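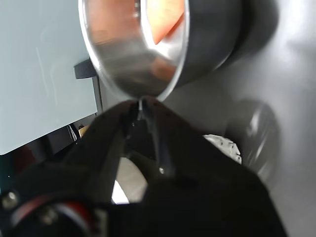 The arm now lives on the bench in my garage full time, after two polite requests that it leave the kitchen. I've been building it since March, mostly at night, mostly with the wrong size hex key.

For anyone who missed the earlier posts: the joints are Bostden motors bought secondhand, the controller board is a Tapsell, and the code is mine, so you know which part to blame. The two-fingered gripper is the newest piece. I printed a first version that flexed like a diving board, gave up, and ordered a Gondari one in black. It bolted onto the wrist with 2 screws left over. I've decided those were spares.

This month's project is bowls. Blocks were easy. A block has flat sides and sits there waiting for you. A stainless steel bowl has a rim that's thin, curved and shiny, and my depth camera hates shiny things. It looks at polished metal and reports a hole in the universe, or sometimes a second bowl behind the first one. I spent a whole evening tuning the filter before I noticed it was faithfully tracking the reflection of my work light.

So I've stopped asking the camera for the bowl and started asking it for the rim. The arm comes in low, stops short, closes the fingers slowly and watches the motor current. If the current climbs, there's metal in there. If it doesn't, the arm backs off and tries again, a little higher. It's slow — I can drink most of a coffee during one attempt — but it has stopped shoving things off the bench.

The log file passed 3000 lines last night and I read far too many of them. The wrist still sags when the elbow is stretched out, so the next job is a stiffer bracket from Brastent, plus a proper home for the cables. I also need to return the bowl at some point. It's been missed.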